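This site uses cookies to remember your language and to count visits. Accept / Settings

Fillura Parts Fitment Table

README, version 5

What is in this package

Fillura is a table of car parts and the vehicles they fit. It covers ignition coils, oxygen sensors, wheel bearings, brake hoses and a smaller group of door and window parts. The table was put together at Ustness from paper catalogs and from the stock lists of two parts shops, Clorkden and Sitompul. I am Elsa Hedlund and I maintain it. Please send corrections to me through the issue page of the project.

The main file, fitment.csv, has 2,000 rows. One row means one part on one vehicle with one engine. If a part fits the same car with two engines, you will find two rows. The second file, parts.csv, has 328 rows, one for each part number. The two files are joined by the column part_id.

Columns in fitment.csv

- part_id: our own number, never used again after a part is removed
- make, model: written as in the catalog, in capital letters
- year_from, year_to: model years, both included
- engine: displacement in liters, then the number of cylinders, for example 2.4 L4
- position: front, rear, left, right, upstream, downstream, or empty
- note: free text, mostly short
- source: C for Clorkden, S for Sitompul, P for paper catalog

Left and right are always seen from the driver's seat. The Sitompul lists had it the other way for the brake hoses, and I have turned these around. If you compare with an old copy of their list, you will see the difference.

How the years were handled

The catalogs write years in many ways. "02 03 04 05" became year_from 2002 and year_to 2005. When a year was missing in the middle, I did not fill the hole. I made two rows. A split year, such as "2006 to chassis no.", got the full year and the chassis limit went into the note. It means that you must read the note before you order a part for such a car.

Known problems

Wheel bearings with and without the magnetic ring for ABS are sometimes mixed in source P. The column note says "check ring" where I had doubt. Thread size is missing for many of the oxygen sensors. For ignition coils, the connector type is given only when the shop had written it down.

There are double rows in the door and window group. They come from parts which had one number for the regulator alone and another for the regulator with motor. I plan to join them in the next version, but the old part_id will stay valid.

Prices are not included. The shops asked for this, and prices get old quickly anyway.

Loading the files

Both files are UTF-8 with comma as separator and a header line. Text with commas is in double quotes. Please read part_id as text, because a spreadsheet program will remove the zeros at the beginning. The file sample.csv has 10 rows and is good for testing your import.

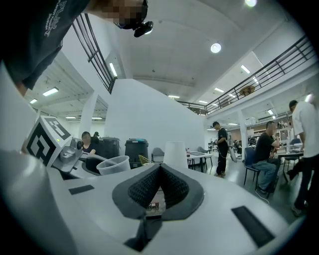
Hand-held gripper with black textured finger pads and a marker cube at its side.

Changes in version 5

Added the brake hoses from Sitompul. Corrected the engine column for diesel vans, where a decimal comma had been read as a separator. Removed trailers. Renamed the column pos to position, so old scripts need a small change.

Use and credit

You may use the table for any purpose, also in a shop system. Please name Fillura and the version. Always compare with the part on the car before you buy, above all for brakes. We can not take responsibility for a wrong order.

Recent items

- Fillura version 4, archived files
- Reading split model years
- Clorkden stock list: column guide
- Oxygen sensors, upstream and downstream
- How to report a wrong fitment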